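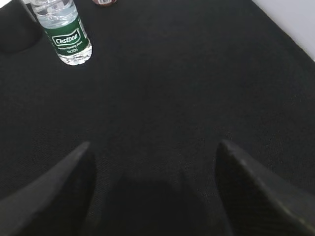
*Wrist view with the Cestbon bottle on the black cloth, gripper open.*

# Magsi: teaching an arm to pick a target and stick with it

So this is my half of the project report (Minttu is writing up the calibration half). Magsi is the little planner we wrote to sit between the wrist camera and the arm controller. You give it a word, like "bottle" or "mug", it finds candidates in the wrist image, scores them, and sends the arm toward the winner. Sounds easy! It took us most of the semester.

## What went wrong first

Our first version picked a fresh target on every new image. If two mugs had nearly the same score, the arm would start for one, change its mind, start for the other, and keep wobbling between them until the watchdog stopped it. I set the watchdog to 1000 ms early on and never touched it again, so I got to watch a lot of wobbling.

The other problem was blur. When the wrist swings fast the edges smear, and the detector's scores jump all over the place (a dark bottle next to a dark gripper is a really mean test). I tried sharpening the images and it made things worse, so that branch is dead. Please don't revive it.
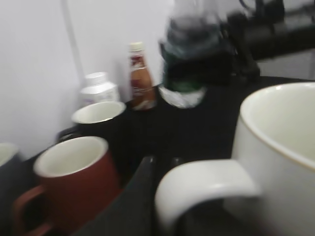 Éabha Mac Giolla read my draft and wrote in the margin that I was treating blur as a vision problem when the arm already knows how fast its own wrist is moving, so why not just ask it?

Well, yes. I felt a bit silly, but it was the best comment we got. Now Magsi reads the joint speeds, and above a limit it throws away the detections and keeps going on the last good estimate. Once the wrist slows down it starts looking again.

## The sticky target

The wobble fix is a small one. Once a target is chosen, a challenger has to beat its score for 300 ms in a row before we switch. I also added a penalty for boxes that touch the image border, so half-visible things lose to whole ones unless there's nothing else to go for.
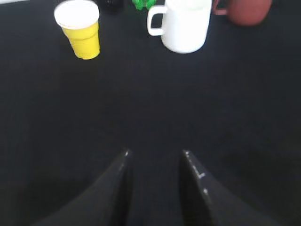 *Cup and mugs at the far side of the table, fingers open.*

Handles are still a headache. The detector gives me a box around the whole mug, handle included, so the center of the box gets pulled toward the handle and the grasp point goes with it. Mesfin wants to train a separate handle detector. I'd rather fit a circle to the rim when we can see it and fall back to the box when we can't. We have 2 branches open for this and they disagree about coordinate frames, sigh.

## Still to do

- Merge the speed check into main (Eino has the review)
- Log why each candidate lost, in words a person can read
- Move the border penalty out of the code and into the config file
- Replay the old logs with the sticky target on, then compare target switches per run

If you want to run it yourself, start the camera node before the planner. The other way around it hangs with no error message, and I still haven't found out why.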